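Workshop notebook, January, started just after lunch

Still on the cutlery. I know, I know. I said this would be a morning's job and I've now got a second mug of tea going cold next to the sink and half the drawer contents in a washing-up bowl. But it needed doing, and the end-of-month lunch is coming up, and last time we had people stirring their coffee with a palette knife.

For anyone reading this who wasn't here yesterday: the old wooden cutlery tray from the kitchenette has gone. It had split along the bottom and the crumbs got down into the split and stayed there, and I couldn't get them out with a brush or a skewer or the thin nozzle on the vacuum. Branislav thinks it could be glued and would make a decent tray for files. He's welcome to it, it's on the shelf under the window. I've written his name on it in pencil.

So, new plan. Smoky grey plastic bins, out in a row, one kind of thing in each. I got them from Leckie in Skanthorpe when I went over for the sandpaper, and I like them a lot more than I expected to! I'd gone in for the plain clear ones but they show every fingerprint. These have a sort of hammered, rippled surface on the walls, and you can still see more or less what's in there without it looking grubby by Friday teatime (every day is Friday teatime in our kitchenette). They've got a cutout handle in the long side too, so you can hook your fingers in and pull one towards you.

What I hadn't thought about was the floor of the bin. It has fine ridges running along it, and my first idea was that they'd hold crumbs just like the old tray did. Tried it with a pinch of toast crumbs and a wet cloth. If you wipe along the ridges it all comes out in one go. Wipe across them and you just push it about and get cross. So: ALONG. I'll put a note up.

The sorting itself. I tipped everything out on the white table and made heaps, and then Annelore came in and made different heaps, and we had a bit of a discussion. She goes by use (eating, serving, cooking). I go by shape, because I'm the one who ends up putting things away with wet hands and I'm not going to stand there wondering whether a big spoon is for serving or for somebody with a big mouth. We've ended up somewhere in between. Long thin things together, forks together, and the spoons are still under negotiation.

The chopsticks went first, as they were the worst offenders in the old drawer. They used to roll to the back and wedge themselves crossways and then the drawer wouldn't open, and you'd have to slide a ruler in and feel about. I wanted to see whether they'd lie down flat in one of the new bins or keep propping themselves up on the side, and how much room there'd be left over.
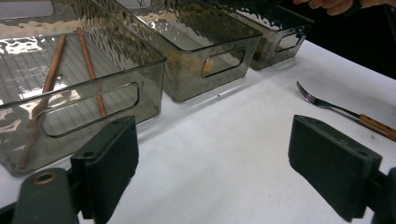

Chopsticks in the near bin, fork still out on the table.

Pretty happy with that as a start. They do sit on the slant, so if we ever want them dead straight we'll need a divider, but I can't see who would want that apart from me on a bad day. The light wood looks good against the grey as well. I did wonder about the way the hammered wall bends everything, you look through it at a stick and it wanders off somewhere else, and Annelore reckons people will reach for the wrong spot. I say people will reach in over the top like normal people. We'll see who's right.

The forks with the wooden handles are a separate problem. They're lovely things, and I'd be sorry to see them go, but the handles have been through the dishwasher more times than they should and a few have gone furry. You can feel it with your thumb. I've pulled those ones out and had a go at the worst with fine paper, wrapped round the handle and turned, then a rub of oil. The grain comes up after the first wipe so you have to let it dry and do it again. I did it twice and I'd call that the minimum.

Oil: I've used the Tuveck one in the small bottle. It says to leave it overnight and I'm going to do as I'm told for once, so PLEASE don't use anything that's lying on the blue tea towel by the radiator. It isn't clean cutlery that somebody forgot to put away. It's drying. If you're hungry there are spare forks in the box by the kettle.

Bit of a side track about the drawer, while I remember. I measured it before I went to Skanthorpe and wrote down 195 mm for the width of the gap next to the runner, and then at the shop I couldn't remember whether that was to the runner or to the screw heads on the runner. It matters! The screws stick out further than you'd think. I took a chance and bought the bins regardless, and came home and measured again, and it was to the screw heads, so no harm done. But I've now written it properly on the inside of the cupboard door, with an arrow, so the next person doesn't have to stand in an aisle with their eyes shut trying to picture a screw.

Not that they're definitely going in the drawer. Branislav would rather have them out on the worktop, next to the plates, and I can see the point when there's a crowd in and everyone wants a fork at once. My worry is dust. We're sanding next door most afternoons and it gets everywhere, there was a film of it on the butter in November. Perhaps in the drawer most of the time and out on the table for lunches. They're light enough to carry with a finger through the handle, even with something in them, though I'd want to try that with a proper load of knives before I swear to it.

Knives! I haven't got to the knives. They're in the bowl. Some of them have little orange specks by the handle which I hope will come off with bicarb, and there's one with Berkamach stamped on it that none of us recognises and which is far better than all the rest. If it's yours, say so before I get attached.

Labels next. I tried a bit of masking tape on the hammered wall and it lifts at the corners because it only touches the high spots. A tag tied through the handle cutout with string works better, and you can flip it over if we change our minds about what goes where (we will). Annelore has offered to do the lettering and she should, her capitals are beautiful and mine look like I wrote them on a bus.

Teaspoons came out at 40 when she counted them, by the way, and we both had to sit down. I'd have sworn we were short. I think they've been living at the bottom of the old tray under the chopsticks this whole time. So teaspoons can come off the shopping list, please cross them out if you see them there.

Ten to four now. Left to do: knives into bicarb, second coat on the two forks I missed, string from the packing bench, and somebody needs to decide about the spoons. I've wiped the white table down but I'd like to keep it for this until tomorrow lunchtime, so if you've got gluing to do, use the bench by the door and put newspaper down first.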